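**Week 2 notes - comparing grippers in simulation**

Today is the fun part: we finally get to put grippers side by side! Every team runs the same arm, the same controller gains and the same set of objects, and swaps only the fingers. Hema Subramaniam's group has the stock parallel jaw, and Precious Van Wyk's has the soft pads from Dranero.

Before you start:

- Set the random seed to 19 so we can compare runs.
- Cap each episode at 2000 steps.
- Log finger width *and* contact force. Width alone can fool you - a jaw that stalls on an edge looks just like a good grasp.

Rough shapes are where the differences show up. Flat fingers touch a lumpy rock at only a few points, so try several approach angles before you blame the gripper. Thin, flat things are hard in another way (how do you get under them?), and a tall narrow object tips if one finger arrives early. Watch for that one, it's great to see in slow playback!

Send your logs to Uzma Bangash and bring one failed grasp you can't explain to room 114. 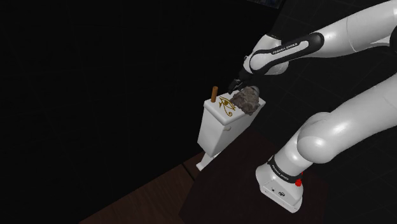
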